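Moving the Living Room Around Again

16 Mar 2022

So I moved the furniture again. If you've been reading for a while you know I do this every time the weather starts to turn, and every time I swear it's the last one. My back would like it to be the last one.

What set me off was the couch. We bought it from Gerola two apartments ago, when we had a long skinny living room and a long skinny couch made sense. In this place the room is nearly square and the couch has been sitting along the window wall like a bus somebody parked there. You couldn't open the curtains without kneeling on it. I knelt on it every morning for most of a year before it occurred to me that couches have feet and can be pushed!

I called my friend Chinyere Lawal, because she has opinions and strong arms, and she came over with a tape measure and a bag of those felt circles you stick under chair legs. First thing she told me was to take everything small out before touching anything big. I always do it the other way, which is how I broke the blue lamp (rest in peace, blue lamp). So out went the plants, the magazine basket, the speaker, and the stack of board games we never finish.

Then we argued for an hour about whether a TV has to be the thing everybody faces. Chinyere says no. I grew up in a house where the TV was basically the fireplace, so I say yes, but I say it with less confidence now.
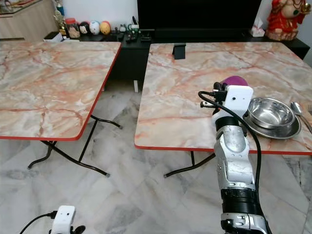 The other thing I've been thinking about is floors. We have hard floors all through this apartment and I love how easy they are to sweep, but wow do they bounce sound around. When the rugs were rolled up in the hall it was like talking in a swimming pool. I had been ready to get rid of the big rug, the tan one with the coffee stain shaped like Florida, and now I'm keeping it. I turned it so Florida is under the couch.

If you're shopping for one, I priced a new one from Tumitia in close to the same size and it was 400 dollars before shipping. Pretty rug! But 400 dollars is a lot of money for something the cat is going to throw up on. Maybe in May, if the tax refund is decent.

Here's where it ended up. Couch on the inside wall, facing the window. Armchair in the corner by the outlet so I can charge my phone and read at the same time. Bookcase stayed put, because it weighs as much as a horse and I wasn't going to empty it. The TV is off to one side — Chinyere won that one — and so far I've only complained about it twice.

I can see the tree across the street from the couch now. I had no idea it had a nest in it. I drank my whole coffee looking at that nest this morning and was late logging in to work.

Still to do: find a lamp to replace the blue one, hang the mirror, and figure out where the board games go. They're in the bathtub at the moment. If anybody has a good idea for storing board games in a place with one closet, please leave me a comment, I will read every single one.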